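Apr 3, 2019
Prayer book repair, Gikwood job

Second batch of the Gikwood prayer books is on the bench. The full set is 995 according to their list, but most only need dusting and a new shelf label. The ones we have been sent are the bad ones: cracked hinges, loose first sections, spines pulled at the head from people hooking a finger over the top to get them off the shelf. This batch is 20 books.

Sorted by damage before starting. Hinge only goes on the left, hinge plus loose pages in the middle, full recase on the right. Three of the books in the right-hand pile have had packing tape on the spine at some point. The tape carrier comes away with a little warm air and a bone folder but the adhesive has gone into the cloth and it will show. I wrote that on the job sheet so there is no surprise when they come back. 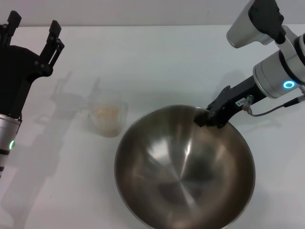
Glue first. Last batch was done with straight PVA and two of the hinges dried too stiff. The boards opened with a snap and I didn't like it. This time I mixed PVA with methyl cellulose, the Clonura powder, made up the night before so the lumps had time to go. Equal parts by volume. It stays open longer and brushes out thinner. Needs more time under weight, so plan on leaving them overnight and don't be tempted to check after lunch.

Hinge tightening went quickly. Knitting needle dipped in the mix, rolled down inside the hollow along the joint, both boards, then waxed paper inside each cover and a folder run down the groove. Brass-edged boards on both sides. The only slow part was wiping the needle between books. If somebody makes up a second needle we could keep one in the water jar.

Tipping in the loose pages is fussier. The paper in this printing is thin, close to Bible weight, and cockles if the glue line is any wider than a pencil stroke. Masked with scrap and brushed away from the spine edge. Where a whole section had dropped I sewed it back through the fold onto a strip of Japanese paper and glued down the strip. Took longer but I trust it more for a book that gets opened flat on a knee every week.

One thing to watch: the books open from the right. I put a label on the wrong board on one book and had to lift it while it was still damp. No harm done. I have now put a pencil arrow on the inside of each case for when they are apart, to be rubbed out at the end.

Things found between the pages go in an envelope marked with the book number. So far a few bookmarks, a seating card from a December service, and a folded sheet of handwritten names that is clearly a memorial list. That last one should be handed over in person and not left in the box.
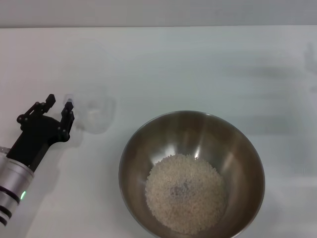 Recasing

Did 4 of the full recases as far as the new spine lining. Old lining and glue came off with a cellulose poultice and a blunt spatula, ten minutes or so under plastic wrap each time. The original animal glue softens well. Cleaned back to the folds, then a layer of Japanese paper, then mull, then a second paper over it. Let each layer dry before the next.

Cloth is the problem. The dark blue from Porkusico is near enough in color but the weave is coarser than the original, and it takes the foil badly at small sizes. Tried the title on an offcut at three temperatures. Cooler and longer was best, though the serifs still fill in. I would sooner save the old spine piece and lay it back over the new cloth wherever there is enough of it left. On the taped ones there isn't, so those will need a stamped title and I want to see a sample of the finer cloth before cutting anything.

Bookplates: nearly every book has one inside the front cover, many with a dedication. They stay. If the endpaper has to be replaced, soak the plate off, press it between blotters, and put it back in the same spot. Test the ink first. One tested today was fountain pen and bled at the first touch of the swab, so for that book I cut around the plate and inlaid the piece instead.

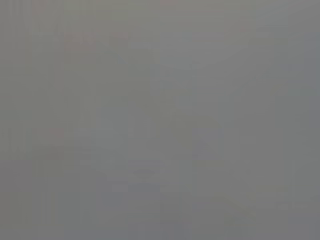 Left to do

Take the hinge group out of the presses in the morning and check that the boards open without cracking.
Finish lining the rest of the recase pile.
Ask the Bedoya shop for a swatch of the finer blue, and the price by the yard.
Reorder waxed paper. The roll is nearly through.
Make up more of the cellulose mix, same strength, and date the jar this time.
Ask Gikwood whether they want the shelf numbers back on the spine or inside the cover. The old stickers have come off half of these and left a mark.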